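How I Look After a Robot Arm That Works in a Kitchen

Hi! I'm Magdolna Hajdu, and part of my job is keeping a robot arm called Kun in good working shape. Kun works on a kitchen counter in Ploltevcombe, with a toaster and a cutting board close by. It can't tell me when something feels loose, so I have to go looking!
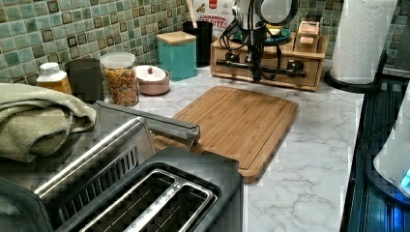
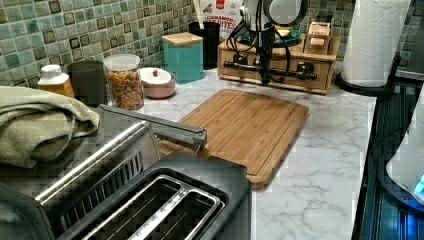
The very first thing I check every morning is the clamp. A clamp is a kind of squeezer. You turn a screw and it grips tighter and tighter, the same way your fingers do when you pinch the edge of a table. When an arm reaches out a long way, its weight tries to tip it over. Try it yourself: stand up straight, hold a heavy book out in front of you, and feel how your toes dig into the floor. Your toes are doing the clamp's job.

So I take hold of the bottom of the arm (with the power off, always with the power off!) and give it a gentle wiggle. If the arm moves even a tiny bit, I tighten the screws, first one side a little, then the other side a little. If I did one side all the way first, the clamp could sit crooked, and then Kun would reach for things in slightly the wrong spot all day long.

Next come the cables. Cables carry electricity to the motors, and they carry messages too, things like "bend your elbow" or "stop right there." They need some slack, meaning a bit of extra length that hangs in a loop. Pull a cable too tight and it will tug every time the arm turns. Leave it too long and it can catch on something. I move the arm slowly by hand, all the way left and all the way right, and I watch the loops while I do it. My friend Imre Major once skipped this step and spent a whole Sunday hunting for one bent plug. He checks his loops now.

Then there's the gripper, Kun's hand. Kitchens are full of crumbs, and crumbs love to get into small places. I wipe the gripper with a soft cloth that's just a little damp, and I use a dry paintbrush for the corners. Yes, a regular paintbrush, the kind you might have in your art box.

After that, we do homing. I love homing! When Kun wakes up, it needs to be sure where each of its joints is. Imagine being spun around with your eyes shut and then walking over to touch your own front door so you know where you are. Kun goes to one special pose, its "home," and measures everything from there. If the numbers look funny, I shut it down and go back to the clamp.

I write it all down in a notebook with Kulevis on the cover, which is the name of our project. Every check gets a line. Last September I got to line 806, and my handwriting had not improved at all. The notebook is really useful, though. If a screw keeps coming loose week after week, I can see it right there on the page, and I know it's time for a new one.

Kids who visit us ask me lots of questions, so I'll answer a few.

Does it hurt Kun when I tighten the screws? No. Kun doesn't have feelings or skin. It has motors and sensors.

How long does the check take? 10 minutes if everything is fine. Longer if I've lost my paintbrush.

Can you touch the arm while it's moving? Please don't, and I don't either. A motor can pinch fingers, so we all wait until it has stopped and the power is off.

If you have a desk lamp with a bendy arm that clamps onto a table, you can try the first part of my job at home. Ask a grown-up to unplug it and let it cool down, then give the base a gentle wiggle together. Does it move? Find the screw, turn it a little, and wiggle again.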